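Wolletel Shared Kitchen Project
Progress report to the Pillai Fund, 2018-10-30

Spending to date is $2,029, with $411 left for small items. The brown table is in place. The top has a pale worn patch toward the front and will be refinished in April.
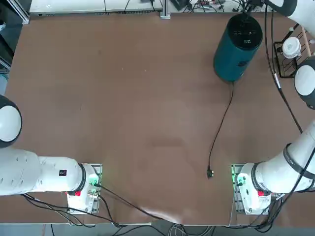
The table, with a teal cylindrical item toward the back.

Work then moved to the hot drinks corner. The written layout is finished and gives the kettle and the cups a set place each.
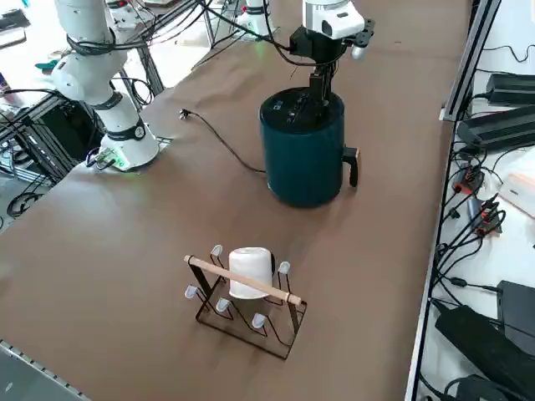 Report by the project office, Wolletel

The kettle is dark teal with a black handle and buttons on top. Cups go upside down on the black wire rack. We still need a shorter cord arrangement and have asked Gavel for a price. 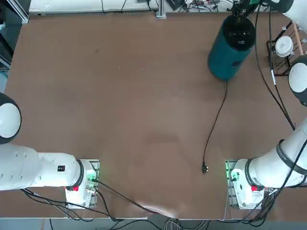 Teal cylinder with its power cord on the tabletop; rack at upper right.

The next claim will be for $1,000.

9 shares | 0 comments

Recent items
Gemgate storage update
Pillai Fund reporting dates

This site uses cookies. Accept | Settings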